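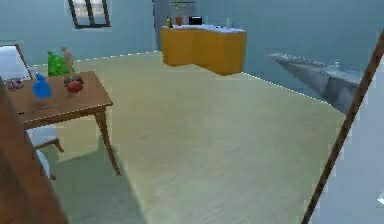

Our school club is doing the household task in a simulator this year, and our navigation keeps failing in a way I can't pin down. The team is four Year 10 and 11 students plus me as the mentor. The robot has to go from its start position to the kitchen counter, then come back to the dining table and stop close enough to reach the bowl with the apple in it. We use Sengar for the sim and the standard planner that comes with it. Getting to the counter is fine, even with the pole on the right and the big brown panel on the left so close to the start. Coming back, the robot either stops well short of the table and reports that the goal is unreachable, or it drives in and clips the chair on the near side.

What we have tried so far:

Changed the inflation radius from 45 cm down to the smallest value it would accept. Smaller means it hits the chair, bigger means it never arrives.

Moved the goal point around by hand. Some points work from one direction and not from another.

Ran the same course with 3774 and 3393 as the random seeds. Same behaviour on both, so I don't think it is noise in the odometry.

Replaced the table with a plain box of the same footprint. With the box it works every time, which confused the students quite a bit.

The floor plan is fixed by the organisers so we can't move the furniture for the real runs. The grey shark thing near the right wall has to stay as well. We have until the regional round and the students would like to keep the stock planner if possible, as they have to explain every part of the code to the judges. Is there a setting we have missed?

Shazia Yousafzai
Posted 2026-01-20

Vivek Dixit

The clue is that your box works. I'd look at the collision shapes before touching the planner again.

A table in a simulator normally has two shapes, the one that gets drawn and the one used for collision. If your costmap is built from a simulated lidar mounted low on the base, it only sees the legs. Yours are tall and thin and taper towards the floor, so each one is a few points in the scan at best, and at some angles a leg will drop out between two beams. The planner then thinks it can go under the table. Your chairs are the same problem, with the seats above the scan plane and thin legs below. That accounts for the clipping.

The stopping short is probably the other half of it. When you raise the inflation radius, the circles around the table legs and chair legs join up and swallow the goal. With a solid box the scan gets one clean outline, so the robot plans to the edge of it and stops.

Things to do, in this order:

1. Turn on the collision view in the sim and look at the table and each chair. There is a toggle in the debug menu. Check that the chair collision shape isn't a single block much larger than the chair.

2. Raise the number of beams in the scan. If you are on the default, try 400 across the sweep and see if the legs stop flickering in the costmap.

3. Add a second obstacle source from the depth camera and set its minimum height just above the floor and its maximum at the top of the robot. This is the real fix. It picks up the tabletop and the seats. Make sure the second source can mark cells as well as clear them. We lost a whole meeting to that last November.

4. Only after that, put the inflation back to something near the robot's radius plus a small margin.

All of that is configuration, so you keep the stock planner and the students have something sensible to tell the judges. Ours had to explain why a robot that can see the top of a table still needs to see its legs, and it went well.

Also check what the shark is doing in the costmap. It looks to be sitting slightly above the floor in your picture, so a low scan could be going partly underneath it. It's well over to the right and shouldn't affect the table, but a wrong clearance there could change the route back from the counter.

Farkutness

just use Iltar instead, the planner is way better and you dont need to tune anything. we switched after Skasholm and never had this. the Sengar one is known to be bad around chairs

Shazia Yousafzai

Thanks Vivek. Collision view showed the near chair has one big block around it, and the table has only its four legs and the top, as you described. The students have added the depth camera as a second source and the tabletop now appears in the costmap. It stops at the table from the counter side on both seeds. It still fails if we start it from behind the pole, but that isn't one of the scored starts, so we will leave it for now.

Farkutness, we can't change simulators as our division has to use Sengar.

Vivek Dixit

Good. For the start behind the pole, check whether the robot's footprint overlaps the pole's inflation at time zero. If it does, the planner refuses to leave. Move the start back a little and try again.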